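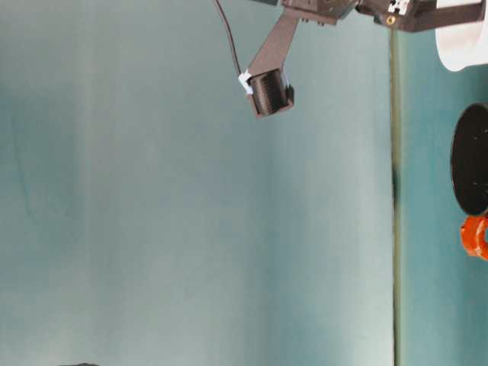
Collecting Cup Examples, Second Round

24/11/2022

The first round of cup data produced a policy that learned to close its fingers and very little else. It closed them at the right height, in the wrong place, most of the time. I put that down to the examples, and this post is mostly about what I changed in how I collect them.

The setup has one arm, a two-finger gripper, a camera near the gripper and a fixed one looking at the work surface. I drive the arm by hand from a second controller. Every example is one attempt: start pose, approach, close, lift, set down, open. Recording starts when I press a pedal and stops when I press it again. The logging tool is Zikulgate, which I wrote two years ago for something else and have kept patching. It stores joint positions, gripper width and both video streams against a single clock.

The target for this round is 1,000 examples. I am not there yet.

What was wrong with round one

Start poses. I had been returning the arm to the same home position before each attempt, out of habit. The model saw one approach path with small variations. If the arm began anywhere else it had no basis for what to do, and it drifted.

Pauses. When I was unsure, I stopped moving and looked. The recordings contain a lot of stopping and looking. A model trained on those recordings also stops, and has nothing to look with that would get it moving again. Elaheh Rashti read through the action plots and found the flat stretches before I did. Her suggestion was to cut them out afterward. I tried that, and the cuts left jumps in the gripper width that were worse than the pauses. Now I discard the whole attempt and do it again.

Timing. The two video streams were offset from each other by 5 frames in some sessions and not in others. The cause was a buffer setting in the Kazemi capture driver that reverted when the machine was restarted. It is now set from the startup script, and Zikulgate refuses to record if it reads back the wrong value.

How a session runs now

I work in blocks. A block uses eight start poses, drawn from a list before I sit down, so that I don't choose the easy ones. Within a block the cup stays the same and its position changes. Between blocks I change the lighting or the cup angle, never both. After each block I play back one attempt at full speed, from the camera near the gripper, and check three things: both fingers are in view, the rim is readable, and the action log lines up with the moment the fingers meet the wall.

The rim is the part I worry about. A white cup under strong light blooms along its edge, and the edge is what the model has to line up on. I lowered the exposure twice. The second time was too much, and the black fingers lost their outline, so I went back halfway. The inside of the cup now comes out a little darker than the rim, with enough difference to tell the opening from the wall.
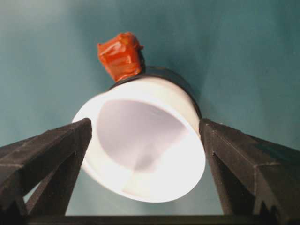 Rejecting attempts

I reject an attempt if I paused, if a finger touched the cup before I meant it to, or if the cup slid during the close. I keep attempts where I missed and corrected smoothly. Round one had almost none of those, and Abbas Ghorbani argued, correctly, that a model which has never seen a recovery will not produce one. They are tagged separately so they can be weighted up or left out.

Rejected attempts stay on disk in a folder called Plillen. I have gone back to it twice, both times to check whether a fault was mine or the driver's.

Open items

The tag file format needs a version number. The set-down phase is too uniform, and I probably need a second list of end positions to go with the start poses. Training on the partial set begins once the next 7 blocks are in.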